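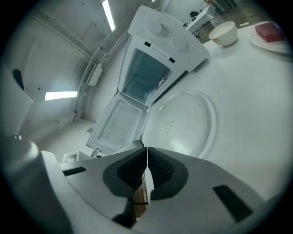
The microwave with its door open and the glass plate out on the table.

Shared kitchen meeting, Vurbridge building, second floor
2022-09-13, straight after lunch

Taking notes: me, Anong Prasertsri. Also there: both people from Nurmi, most of the Puvia office and one person from Perkevov, who had to leave before the fridge item.

Notes from July
Everyone was fine with them. I had spelled the plumber's name wrong and have fixed it in the shared folder.

Microwave
We spent most of the meeting on this, so bear with me! The smell came up again (soup, mostly, and one very bad fish day). Puvia asked for a new microwave. Nurmi said ours works perfectly well and just needs a proper clean more than twice a year, and I have to say I'm with Nurmi on this one. It's a simple white thing with two dials and a button, and every visitor can work it without asking me.

What we settled on:
The glass turntable comes out every Friday and gets washed in the sink with ordinary dish soap. Please let it dry before it goes back in, and check that it sits level – if it rattles, it's in wrong.
Wipe the inside with a damp cloth, and do the inside of the door too, which most of us forget (me included).
No scouring powder on the window, and please leave the warning label by the door opening alone. Perkevov asked if we could peel it off because it looks messy. We said no.
Cover your food. The cream bowl is fine for soup, but put something over it!

We take turns by office: Nurmi first, then Puvia, then Perkevov, then back to the start. If your week falls on a holiday, swap with the next office and write it on the sheet.

Puvia still wants a new one at some point, so we'll talk about it again if the smell hasn't gone by the next meeting.

Kitchen money
There is 83 dollars in the envelope. Dish soap, cloths and coffee filters come out of that. The yearly kitchen budget is 798 dollars and the building office has confirmed it stays the same. I asked about rolling over what we don't spend and got a very long email back that comes down to no.

Fridge
Three shelves, three offices, same as before. Nurmi would like the door for milk only. Puvia keeps its salad dressings there and wasn't thrilled, so for now it's milk on the lower rack and bottles above. Anything without a name goes on Friday afternoon.

Bowls and plates
Please wash what you use and put it away the same day. Two people offered to bring in extra bowls from home, and I said yes before anyone could change their mind.

To do
Anong: cleaning sheet up by the door, buy cloths.
Nurmi: first microwave clean this Friday.
Puvia: labels for the fridge shelves.

Next meeting once everybody has had a turn with the turntable. I'll send a note.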